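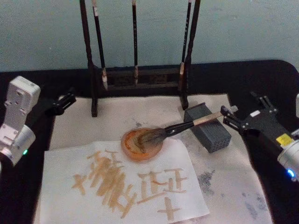

flarnness_cell2
Looking for input on Z drift on a two-arm brush cell, Rakus controller. Right arm does all the writing, left arm is idle on this job. After 25 sheets the pressed strokes come out wider than taught, with no change to the program. The brush is held near the upper end of the handle, so any slip in the fingers shows up multiplied at the bristles. The dish is shallow and the dip point is taught against its far side. I re-teach Z every Tuesday and it doesn't hold.

huerta_maint
Check finger wear first. Parallel fingers on a round wooden handle will let it creep when the bristles are pushed into the dish. Put a pencil line on the handle at the finger edge, run 10 dips, look at the line.

flarnness_cell2
Line moved slightly. Grip force is at 23 percent.

b700
Disagree that it's the fingers. Look at the felt. It packs down where you write most, and ink stains stiffen it. Your Z reference is the table, so you're chasing the mat.

huerta_maint
Packed felt would make the strokes thinner, not wider. Wrong direction.

b700
Depends where he touches off. If it's on the mat, it goes the other way.

flarnness_cell2
Touch-off is on the mat, same corner each time, which never gets written on. Fault log has code 313 twice - soft limit on the dip move.

huerta_maint
Then do both. New finger pads, and touch off in the writing area with a clean sheet down.

flarnness_cell2
Pads ordered from Flovimia. Moving the touch-off point tonight.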